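Camp Soltach

Camp Soltach is a residential summer camp on the north shore of Lake Cassim. It runs 2 four-week sessions each year for children aged eight to fifteen and is operated by the Clurkell Camping Association. Enrollment is limited to 83 campers per session.

History

The site was a logging station before the association bought it. Noeline Maihi, the first director, opened the camp with tents on wooden platforms. Cabins replaced the tents under her successor, Vilgot Forsberg, who also added the dining hall and the boathouse. 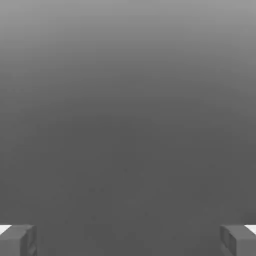

Program

Campers are grouped by age into units - Lower, Middle and Upper - and each unit keeps its own daily schedule. Swimming and canoeing are required in the first week. Electives include pottery, archery and choir. Upper Unit campers make a three-night canoe trip to Iltico Island. Sessions close with a shared meal on Saturday, to which families are invited.

Grounds

The property covers 800 acres, most of it second-growth forest. Its highest point, Forsberg Hill, stands at 2,354 feet.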